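Dimex opens its Otley site for a day of hand-held gripper demonstrations

OTLEY, August 31, 2018 - Dimex, which develops handling tools and training methods for household robots, has held its first open day for local residents, schools and small firms. Visitors were able to watch staff at work, try the company's hand-held grippers for themselves and ask how a machine is taught to pick up ordinary things.

The open day ran from ten in the morning until late afternoon, with sessions starting on the hour. Places were limited to 18 people per session so that everyone who wanted a turn could have one. All of the morning sessions were fully booked by the end of July, and a further session was added at four o'clock.

Dimex moved to Otley from a shared unit in Leeds. Until now the site has been open only to customers and suppliers. The company said it had been asked many times by neighbours what went on inside, and that an open day seemed the simplest way to answer.

Each session began with a short talk by Kristaps Dzene, who leads the demonstration work at Dimex. He explained that the company does not start with a robot. A person first carries out a task by hand, using a gripper with two jaws in place of their own fingers, while a camera on the tool records what the jaws do. The recordings are later used to teach a robot arm fitted with the same kind of jaws.

"People expect to see a big machine behind a fence," said Mr Dzene. "Most of our day is spent moving small things from one place to another in rooms that look like anybody's home. If you want a robot to tidy a table, somebody has to tidy a great many tables first."

The main demonstration was sorting packaged food. Mr Dzene said that snack bags are among the harder things the company works with, as they crumple, slide over one another and change shape as soon as they are gripped. A jaw that closes too far along the bag will push it away. A jaw that closes on the crimped end will usually lift it, but the contents then swing to the bottom and the bag can turn in the grip.

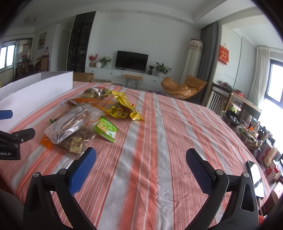

The jaws are fitted with textured pads for this kind of work. Visitors were shown several pads that had been taken out of service, and were invited to press them and compare them with new ones. Dimex replaces its pads on a fixed schedule, and a worn pad is always changed on both sides of the tool together.

After the talk, visitors worked in pairs at tables set out with food packets, cups, folded cloths and other household goods. One person used the grippers while the other kept a simple log of each attempt. The task was to clear the table into a box without touching anything by hand. Staff gave help where it was asked for but otherwise left people to find their own way.

Many visitors began by moving too fast. Staff suggested opening the jaws wide well before reaching the packet and closing them slowly once they were on either side of it. Those who used two grippers together were advised to let one tool hold the edge of a bag steady while the other took the weight. Younger visitors tended to pick this up quickly, and two pupils from a local secondary school stayed on for a second session to try again with the cloths.

A separate room was given over to the recordings. Visitors could see how a session is checked before it is used, and what leads to one being thrown out. Recordings are rejected if the tool is moved too sharply, if a hand comes between the jaws, or if the task is left half done. A packet that is dropped and picked up again is kept, and is marked as such. Mr Dzene said these are often worth having, as a robot will drop things too and needs to know what to do next.

The company's library now holds 3,000 checked recordings of table clearing. It is working through a list of 54 household tasks, which includes folding towels, loading a dishwasher and putting shopping away. The list was drawn up after talks with care providers and with families who have a relative living alone.

The last part of each session was a live run by a robot arm. The arm was given a tray of packets and asked to move them into a bin one by one. It works slowly at present, and Dimex made no attempt to hide this. In the eleven o'clock session the arm stopped twice with a bag caught on the side of the tray and had to be restarted by a member of staff. Visitors were free to put their own items on the tray in the afternoon, within reason, and a number did so.

The arm used on the day was supplied by Raltex, which has worked with Dimex on mounting and wiring for the past year. Engineers from Raltex were on hand to answer questions about safety, power use and upkeep. Butkienė, a design studio that worked on the shape of the hand-held tool, showed a set of early models in card and printed plastic. The first of these had a grip that was too thick for people with small hands, and was dropped after a week of trials.

Questions from visitors covered a wide range. Several people wanted to know whether the recordings show faces or private papers. Dimex said that recording only takes place with the written consent of the people who live or work in the room, and that any recording with a face in it is set aside and checked before a decision is made on it. Others asked what would happen to jobs in cleaning and care. Mr Dzene said that the company could not speak for the whole trade, but that its present customers were looking for help with small, repeated tasks and were finding it hard to fill shifts.

There were also practical questions about price. Dimex does not sell a finished household robot and has no date for one. Its income comes from the sale of hand-held grippers and from recording work carried out for other firms.

A second open day is planned for the spring. It will follow the same pattern, with longer practice sessions and a table at a lower height for wheelchair users and younger children, following comments left by visitors. Schools that would like a visit before then may ask for a morning session during term time. Groups should be no larger than 18, and children under 12 must be with an adult.

Dimex would also like to hear from people in Otley and nearby who are willing to try the grippers at home for an afternoon. No technical knowledge is needed. Training is given at the start, and a member of staff stays for the whole of the visit.

Notes to editors

Dimex develops hand-held grippers and recording methods used in teaching robots to handle household objects. The company is based in Otley, West Yorkshire.

Kristaps Dzene is available for interview. Requests should be made through the Dimex press office, giving the name of the publication and the deadline. Visits by photographers can be arranged with 2 working days' notice.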